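Thursday, March. Stivcombe lab, two-arm cell, wrist maintenance

Started at 9:10. The reason for today: the right wrist has been making a small clicking noise when it turns inward under load, and Wendy asked me to look at it before the Bakilana people come for their visit. The left wrist is quiet, but I opened both, so that they have the same service date.

Joint counter on the right wrist shows 1,447 hours. The Skesport manual asks for new grease at a lower number than this, so we are late. I wrote the reading on the card inside the cabinet door. Please, whoever does the next one, write it there also and not only in the computer.

Order of work, for the next time:

Power down at the cabinet, wait until the drive lamps are off, then hold the forearm by hand before you release the brake. It falls faster than you expect. Take off the hand first. The collar nut on the right hand was very tight and I needed the strap wrench. The left one opened by fingers, and this I do not like. I think it was never tightened after the hand was changed in the winter.

Wrist cover screws: the first 2 came out normally. One of the others had a damaged head and I replaced it with one from the Taltoneck kit, same length. Under the cover of the right wrist the old grease was dark and had small shiny particles in it. I wiped everything with the lint-free cloth, looked at the teeth with the magnifier and found no broken tooth. The click came most probably from the cable clamp, which was loose and touched the housing at the end of the turn. I moved the clamp a little back and put a new tie on it.

Left wrist: grease still light in color, clean. New grease anyway.

Screws back with medium thread lock, crosswise. Collars by torque wrench, both the same value, see the card. I made a paint line over each nut and ring so we can see if they turn.

After lunch I powered up and did the zero position again for both wrists. The right one had an offset of 4 counts at first try, then zero. The finger calibration I did not touch, because the hands keep their own values.

Then the holding check with the basketball. We use it because it is big enough that both hands must work together, and the pebbled skin shows quickly if one side pushes more than the other. 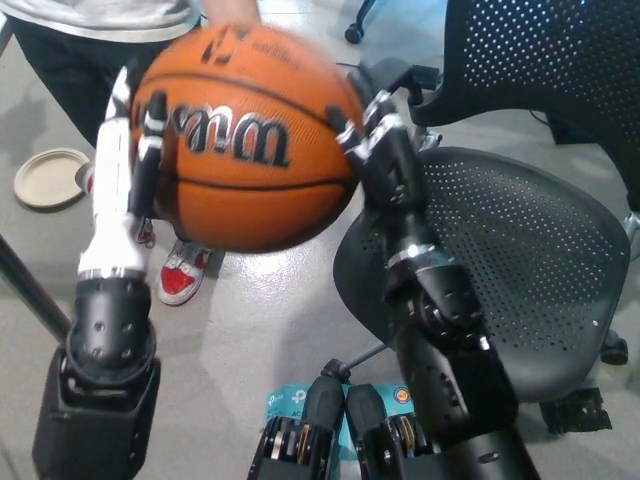
Holding check, ball between the two hands, seen from the head camera.

I repeated the check 14 times, with a wrist turn inward and outward in each hold. I heard no click on the right side. In one hold the ball rotated a bit toward the left hand, but it stayed up. Finger force on the left was lower in that hold, so I saved the log under "wrist service, left low" and Wendy can compare it with the old ones. My opinion is that this is finger and not wrist, but I can be wrong.

Motor temperature on the right wrist after the check was normal and the current curve is smoother than last month. I printed both curves and they are in the folder.

Still open:

Grease: the tube is almost empty, order two from Taltoneck. Not the white one, it becomes hard.

Strap wrench must go back to the tool wall. It was in the electronics drawer and I lost twenty minutes for this.

Look at the paint lines on Monday morning before switching on. If the left line has moved, stop and call me.

Wendy: do you want the elbow joints also opened before the visit? I would need one full day with the cell off, and I prefer to know it early in the week.

Finished 16:40, cell is on, arms parked, brakes closed.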